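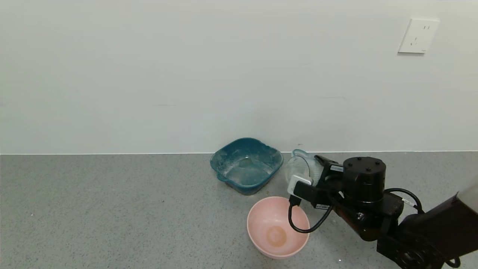 Unit 6: Recording Demonstrations for Pouring Tasks
Course handout, revised 15th June

This unit covers how to show a pouring task to the arm, either by moving it by hand or by driving it from the remote station. Read it before your lab slot. You will need the Unit 4 handout on calibration open as well, and your group's Kofler login.

What you hand in

Each group hands in 40 accepted demonstrations of one pouring task, plus a one-page log. An accepted demonstration is one that starts from the home pose, ends with both containers at rest, and has no dropped data in between. Rejected runs stay in the folder. Do not delete them. Mark them with an R in the log and give a short reason.

Two ways of showing the task

Hand guiding. One person holds the arm near the wrist and moves it through the task while the motors are set to low resistance. The joints record their own angles. It is quick to learn and you can feel contact directly. The drawback is that your hands and sleeves end up in the camera views, and the policy you train later will never see hands there. Use hand guiding for the first session only, to find a path that works.

Remote control. The operator sits at the Veltgate station and moves a small leader arm. The large arm follows. Nobody touches the large arm during the run, so the pictures look the same in training as they will at test time. All 40 graded demonstrations must be recorded this way.

Most students find that their first remote pours are slow and jerky. Spend at least one slot practicing with empty containers before you record anything.

Choosing a material

Start with something dry. Sand is the standard material for this unit. It behaves enough like a liquid to be useful, and a spill can be brushed up. It also does not hurt the connectors if a little gets on the arm, though you should still brush it off before you park. Water is allowed from Unit 8 on, after you have passed the safety check.

Sand does not start to move until the container has been tilted past a certain angle, and then a lot of it can move at once. Operators who are used to water tend to keep tilting while they wait for the flow and then get too much. Tilt in small steps near that angle and pause after each one.

Camera views

Two views are saved with every run: the head camera and the wrist camera. The head camera gives the layout of the counter and shows where the containers stand. It is often of little help during the pour itself, when the arm can hide part of the container it is holding.

The wrist camera sits close to the gripper and sees the mouth of whatever is held or being filled. It loses sight of most of the counter. Fast material will blur, and clear ribbed plastic bends the shapes of things behind it. Neither is a reason to reject a run. Reject it only if the rim of the receiving container is out of view for the whole pour. 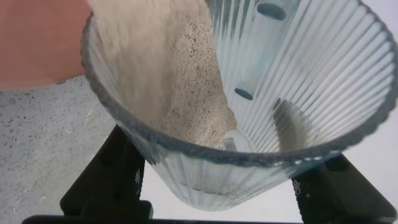
Procedure for one demonstration

1. Set out the containers. Move each one a little between runs, by a hand's width at most. If every run starts from the same layout, the policy learns the layout.

2. Check that the cables have slack. Turn the wrist through its full range once and watch the loops.

3. Send the arm to the home pose from the Pidex panel and wait for the ready tone.

4. Start recording, then count to two before you move. The trimming script needs still frames at the start.

5. Approach, grasp and lift. Close the gripper until the container stops sliding and no further. Thin plastic will flex and the grip will change when the weight shifts.

6. Bring the lip over the receiving container before you tilt.

7. Pour. Keep going at one speed if you can. If you overshoot, finish the run and mark it R.

8. Tilt back, set the container down, open the gripper and back away.

9. Stop recording. Write the log line right away.

Common problems

The follower lags behind the leader. Check the control period in the settings file. It should read 29 milliseconds. Some groups have changed it and forgotten to change it back.

The file is too short. A recording that stops at exactly 2000 steps has hit the buffer limit. Raise the limit or work faster.

Error 1758 on the station. The leader arm was moved before the follower was ready. Return both to home and restart.

The container slips during the tilt. Grasp lower, or turn the handle out of the way.

Sharing data

Upload accepted runs to the Zisley folder under your group number. Data from the December course is there too and may be used for practice training. It was recorded with an older gripper, so don't mix it into your graded set.

Reading for next time

Unit 7, sections 1 to 3, on trimming and labeling. Bring your log sheet.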